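Picking up a hairbrush is easy for you. You've had years of practice, plus a thumb. The robot at the Clurkside after-school club has fingers like two blocks and no thumb at all.

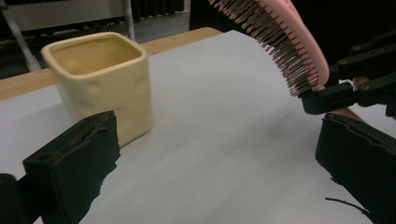 Torben Strobel

The club's job for April is to teach it to grab things without crushing them. Squeeze too hard and a cup cracks. Squeeze too softly and you need a broom. Kids get up to 175 tries each, and they usually want more.
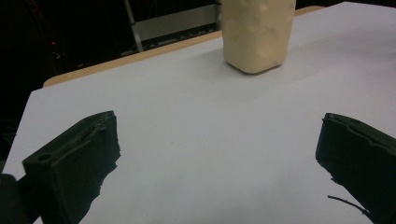 Fingers open wide, with some distance still to go.

Comments (3)

Dirk H.: My son drops cups for free.

Roswitha: Can it do braids?

Shewit: Not yet. Ask us in 217 tries.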